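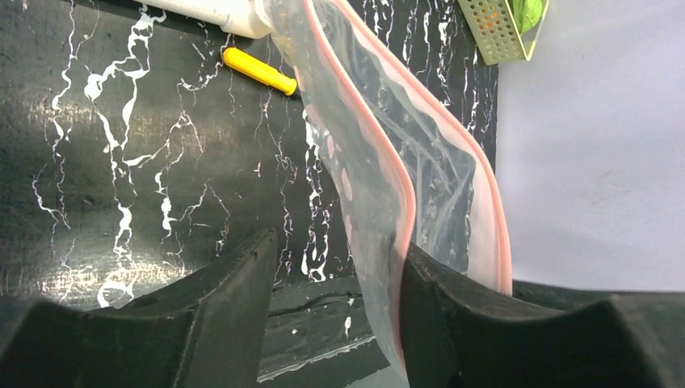

Gripper fingers and a clear zipper bag at the Enstead High robotics club's table.

Student robots try the zipper bag, and the scoring gets generous

ENSTEAD, 9/24/24 - The robotics club at Enstead High School has spent most of September trying to get two small robot arms to do a thing any second grader can do with a sandwich bag. The club says the work is going well. How well depends a great deal on who is keeping score, and under the current rules the club keeps its own.

The task comes from the Prisby Challenge, a regional contest for high school teams that moved this year from stacking blocks to what its rulebook calls "soft goods." Teams must have a pair of arms take hold of a clear plastic zipper bag, pull the mouth open, put something inside and set the bag down again. A finished run is worth 100 points. Most of the teams that entered, Enstead included, are working on the first two steps.

There are 17 students in the club, a good turnout for a school that had no robotics program before last year. They meet in the old drafting room, now called the Liao Room, and work in shifts, as there is one pair of arms to share. The arms came as a kit from Closska, which sells to schools. With spare motors and a replacement gripper, the bill came to $1,860. The parents' association paid for it after a meeting at which, according to the minutes, one member asked what the money would buy that a box of screwdrivers and a used lawn mower engine would not.

It was a fair thing to ask, and the answer given at the meeting was mostly about the future. The minutes mention "the jobs of tomorrow" in two places. They don't mention who would fix the arms when a motor burned out, which happened in the second week.

The bag itself is a mean choice of object, and the students deserve credit for taking it on. Clear plastic is hard for a camera to pick out, and the bag never sits the same way after it has been touched. A block stays a block. A bag folds, clings, slides and catches the light, and the club's practice table, with its black top and white veins showing right through the plastic, can't make the job any easier. Students have asked for a plain mat. The club's log lists the request as "under discussion."

For now the arms are not really deciding anything. A student moves a matching set of handles and the arms on the table follow, while the cameras record. After enough of these sessions the recordings are used to train a program that is supposed to do the job alone. Anyone who stops by the Liao Room during a practice is likely to be watching a teenager do the work at one remove, and visitors are seldom told so. The flyer for the school's open house describes "robots that learn to pack groceries." The groceries are toy vegetables, and as of the last log entry the robots had not packed one without a student on the handles.

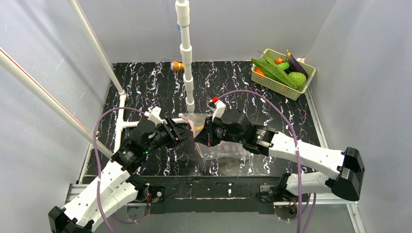

What counts as a successful try under the contest rules?

A try counts if both arms are gripping the bag when the time runs out and the bag has not touched the floor outside the work area. It doesn't have to be open, and nothing has to be in it, though an opened or filled bag earns more points.

That rule explains a good deal. In its entry form the club reported 25 successful tries during practice. The form has no space for how many failed, and the club didn't add one. Asked for the full count, the club supplied its log, which is honest but patchy. Some days have careful notes ("left grip slipped, tape on fingers came off"). Other days say only "good session." Two pages are about a dispute over who left the power supply on.

Contest organizers defend the scoring. In a written reply, they said that partial credit keeps new teams from dropping out, and that the block contest had the same allowance in its first year. They also said that entry forms aren't checked against logs, and that there are no plans to start. Final scores will come from runs made in front of judges, with no student on the handles unless the team enters the "guided" division. Enstead has entered the guided division.

Closska has been happy to help with the telling. The company's page for schools says its kit lets students "go from unboxing to autonomy in a weekend." The club's box was opened on a Friday in the spring, going by the packing slip, and autonomy is still somewhere down the road. The company did not respond to a question about which weekend it had in mind.

None of this should be held against the students, who are more clear-eyed about the project than the flyer is. Several said the most useful thing they had learned was how to crimp a connector so that it stays crimped. One said she had stopped believing robot videos altogether, which may be worth some part of the $1,860. Another, a junior, said the zipper strip was the only part of the bag he could reliably find on the camera feed, and that he would have chosen a paper sack.

A few questions do remain for the school. The club takes up a room, a stipend and a fair share of the activity bus schedule. The district has asked for a report on what students got out of it, due before the winter break, and the draft passed around this month leans on the same practice total as the entry form. A line or two on failed tries would tell the district more. So would a plain statement of how much of the work was done by the program and how much by hand.

The club's next open practice is after school in the Liao Room, on the days posted by the main office. Visitors are welcome and should ask who is driving. Closed shoes are required, and the side door by the gym will be unlocked.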